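Keeping the Grippers Honest

At Zellus, the handheld grippers get looked at before the first recording and again after the last. Hertta Tikkanen has the job most weeks. She keeps a notebook for the station, and the entry for Friday, September 15, 2023 runs to two lines: left jaw pads changed, right cable reseated.

The pads are the part that wears. Tikkanen replaces a set after 884 grasps, a limit she settled on last December when magazines and loose sheets began sliding out of the jaws. A change takes 10 minutes. She backs out the screws, wipes the seat with alcohol, presses the new pad in and closes the jaws on a strip of paper. If the strip pulls free, the pad comes out again.

Cables come next. She runs each one through her fingers from the gripper down, feeling for flat spots, and leaves enough slack for the operator to reach the far side of the table.

Then she puts on the gloves and handles a few things herself. Paper goods are the hardest test, as a jaw that closes unevenly will skate across a glossy cover. The copy of 科幻世界 has been in the rotation for months.

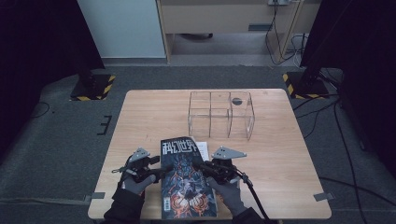
What goes on the shelf

Tikkanen keeps 20 spare pads in a drawer, along with two cables and a box of screws. Everything else she orders when it breaks.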